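Handout 4: Three views, one clock
Course notes by Ashraf El Idrissi, 5/6/21

Last week we covered single-camera pose tracking. This handout covers what to do when you have a head view and one view per hand, and all three have to agree before anything goes into the planner. The running task is the organizer box with the chain.

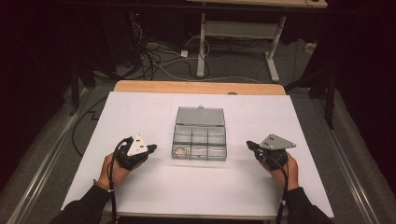
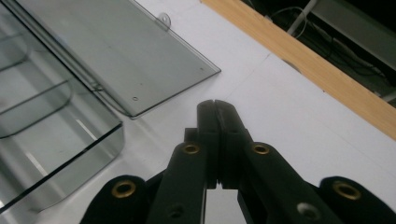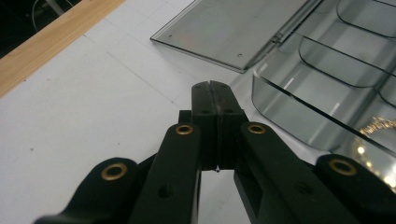

## Frames

Use four coordinate frames: table, head, left tool, right tool. Everything gets expressed in the table frame before it is saved. The marker plates give the tool poses in the head frame. The wrist views do not give you a tool pose directly. Use them for the last part of the approach, where the head view has too few pixels on the jaws.

## Time

Resample all streams to 30 Hz. Do this after the clock offset is removed. If you resample first, the offset gets smeared into the interpolation and you can't get it back out.

1. Load the three streams and the jaw width log.
2. Find the first full open and close of the jaws in each stream.
3. Shift each stream so these line up.
4. Drop any sample where the nearest neighbor is more than 38 ms away.

In the Bennani practice set, episode 171 fails step 4 on purpose. Your loader should report it and keep going.

## Clear plastic

Depth from a clear or smoky wall is not reliable. You will get the surface behind it, or nothing. Two rules for the perception node:

- Fit the box from its edges in the color image and ignore depth inside the outline.
- Treat the open lid as an obstacle with its own pose. It moves separately from the base.

A thin chain has no fixed shape, so don't fit a model to it. Segment it and pass the planner a grasp point and a height.

## Homework

Write the loader and run it on the first 100 episodes. Plot the offset for each tool stream. Ashraf Amrani has the starter code in the Wokero folder, and questions about it go to him.

Reading for next time: the Molletti notes on jaw width control, sections 2 and 3.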